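# Labeling and storing spare cables so you can find them again

Most homes and small offices end up with one drawer where every charger lead and printer cord goes to live. Sorting it takes an afternoon.

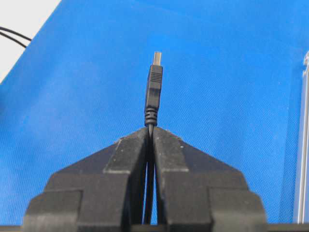

Start by emptying the whole drawer onto a table. Don't sort inside the drawer. You want enough space to lay things flat, and a bag next to you for the ones that are going out.

## What you need

- a roll of white cloth tape or a sheet of wrap-around labels
- a fine permanent marker
- hook-and-loop ties, the kind that come on a roll
- zip bags, quart size
- one shallow box with a lid
- a wall charger and a device you know to be good, for testing

## Step 1: Group by the plug

Sort by what is on the ends and ignore color and length for now. USB-C at both ends is one pile. USB-A to USB-C is another, and USB-A to micro is a third. Square printer plugs, HDMI, network and power cords each get their own.

Anything with a plug you can't name goes to one side. Keep it until the end, then try it against the old devices in the house before you decide.

## Step 2: Test

Plug each charging lead into the good charger and the good device. Bend it gently near both plugs while it charges. If the charging drops in and out, the lead is finished.

Charging doesn't tell you whether a USB cable carries data. To check that, connect a phone to a computer and see whether its files show up. Plenty of leads that came with lamps and shavers are charge-only. Mark those "CO" so you don't waste time with them later.

Never keep a power cord with cracked insulation or a scorched plug, and don't tape over the damage.

## Step 3: Label both ends

Cut a strip of tape two inches long, fold it around the cable an inch from the plug and press the sticky sides together to make a flag. Write on the flag with the marker and let the ink dry before you handle it.

Put the same thing on both flags:

1. what it belongs to, or "spare"
2. the length in feet
3. "data" or "CO" for USB

My neighbor Hartmut Vogler numbers his and keeps a list in a notebook. That works until the notebook goes missing - I'd write the words on the cable.

## Step 4: Coil

Make loose loops as wide as your hand and let the cable turn the way it wants to. Don't wind it around your fingers or around the charger. Close the coil with a tie, snug but not tight enough to dent the jacket.

## Step 5: Bag and box

One type per bag, with the type written on the outside. Stand the bags upright in the box like file folders. When I did mine I had 14 bags at first, then merged the small ones.

Keep two or three of each kind. Take the rest, and the dead ones, to an electronics recycling drop-off. Many hardware stores have a bin near the door.

Go through the box again every October, or whenever the lid stops closing.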